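Oito meses com as pinças de mão da Hesteck: o que mudou na nossa bancada

Jul 18, 2024

Prometi à Marjan Hosseinzadeh que escrevia isto antes das férias, por isso aqui vai, com o café ao lado e a mão esquerda ainda meio dormente. Trabalho na Collo, na parte de preparação de encomendas de produtos de limpeza, e desde o outono passado que usamos o par de pinças de mão da Hesteck para ensinar tarefas ao sistema de automação. Quem já leu as minhas reviews sabe que sou chata com ergonomia e que não perdoo cabos. Preparem-se!

O conjunto são duas pinças, uma para cada mão, ligadas por cabo ao computador. A gente faz a tarefa com elas – pegar, pousar, arrumar na caixa, limpar a bancada – e o sistema fica com o movimento. A instalação demorou uma manhã inteira, porque o software embirrou com uma das nossas máquinas, mas depois disso só tive de chamar o suporte duas vezes (responderam depressa, ponto para eles).

Do que gosto: a pega é boa. Tenho mãos pequenas e consigo fechar os dedos sem esforço. A luzinha verde parece uma parvoíce, mas habituei-me a olhar para ela antes de começar. E frascos com gatilho, que eram o meu pesadelo, porque escorregam e rodam, ao fim de uma semana de prática já saíam direitinhos.
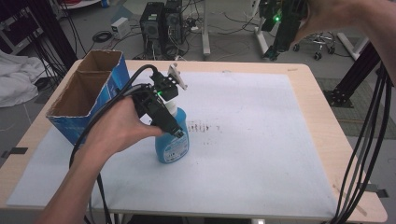 Frasco spray na pinça esquerda, com a caixa de divisória ao lado.

Agora o que me irrita. Os cabos, claro. Saem por cima, fazem uma volta e acabam sempre a puxar para o lado que não queremos. O Shanti Katiyar, do turno da tarde, prende os dele com velcro e diz que resolve; comigo resolve até à hora do lanche. O peso também se nota: numa sessão de 34 repetições estou ótima, numa de 70 já estou a trocar de ombro. Pedi pausas marcadas no horário e consegui, mas foi preciso insistir, e acho que isso devia vir escrito no manual.

E o trabalho, mudou? Mudou, e bastante. Antes eu passava o turno a encher caixas. Agora encho muito menos e passo boa parte do dia a mostrar como se enche, a repetir, a deitar fora o que ficou mal. Cansa menos as costas e mais a cabeça. Houve receio na equipa, eu incluída, de estarmos a treinar a nossa própria substituição, e não vou fingir que a conversa está fechada. Em outubro há nova reunião sobre as funções. Para já ninguém saiu, três colegas passaram para a formação, e o nosso pedido de subir de categoria continua à espera de resposta (olá, chefia, se estiverem a ler!).

Cheguei a experimentar as da Penel, na demonstração que fizeram na Gautam. São mais leves, mas a pega é grossa demais para mim e os dedos abrem pouco.

Nota: 8 em 10. Tirem-me o cabo de cima e subo para 9. Se forem comprar para a vossa equipa, deixem as pessoas que as vão usar pegar nelas durante um turno completo – dez minutos numa feira não chegam para o ombro se queixar.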